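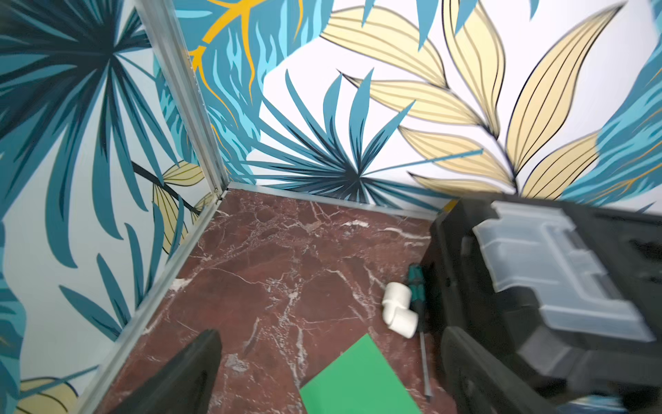 Colour Technician, Printed Wall Panels and Surface Films
Tillodia Surfaces, Dramisgate
Full time, permanent

Tillodia prints decorative panels and films for kitchens, shopfronts and display fit-outs. The catalogue holds 634 current patterns, mostly foliage, stone and plain colours. We need a technician to keep printed colour consistent between batches and to maintain the reference library. The position reports to Shu-fen Kong, Production Manager.

Duties

Measure first-off and last-off samples from each run with a spectrophotometer and record the results against the master.
Adjust printer profiles when a run drifts outside tolerance.
Prepare matches to customer swatches. Most are on coated paper or fabric, and some will not be reachable with our ink set – the technician writes the report that says so.
Re-measure the reference library. There are 179 master samples due for replacement owing to fading, and the first task in the job will be to work through these.
Check gloss and sheet flatness on incoming film stock.
Log and close colour complaints from installers. 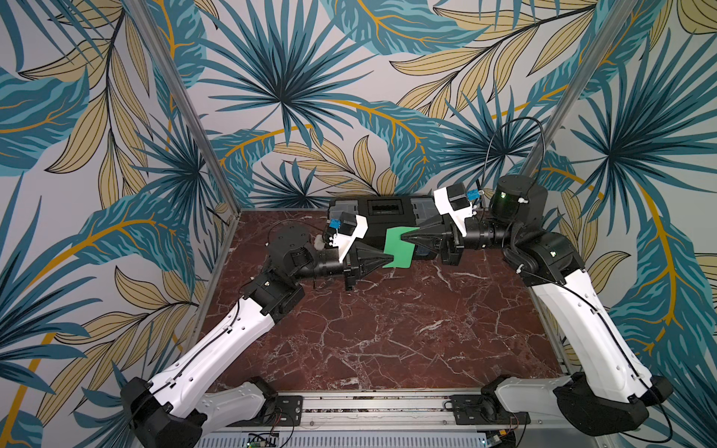

Bright green sheet with a matte surface, over a marble-patterned tabletop.

Requirements

A certificate or diploma in printing, textiles, coatings or laboratory work, or equivalent time on the job.
At least three years of measuring colour in a production setting. Paint, plastics, packaging and textiles all count.
Normal colour vision. A hue test is given at interview.
Able to lift sample boxes of up to 8 kg.
Comfortable with spreadsheets. Our batch records are kept in one and will be for some time yet.

Experience with stone patterns is useful. Veining hides small errors in the base colour until two panels from separate batches are joined at a corner, and the technician is expected to catch this before packing.

Hours and conditions

Day shift, 7:30 am to 3:30 pm. Overtime is offered in August, when the display orders go out, and is paid at penalty rates. The measuring room is kept at constant temperature and has no windows. Parking is on site. The nearest bus stop is at the Braltlow end of the estate, a ten-minute walk.

Pay depends on experience and is reviewed every year. There is a probation period of six months.

How to apply

Send a resume and a cover letter of one page to Pin-yu Sin at the Dramisgate office. In the letter, describe one colour fault you traced to its cause, including the instrument used and the tolerance you were working to. Please do not send samples.

Questions on the technical side of the role may be put to Dae-han Baek in the measuring room, after 2 pm. Interviews are held on site and include the hue test and a short measuring exercise.

Applicants must hold the right to work in Australia.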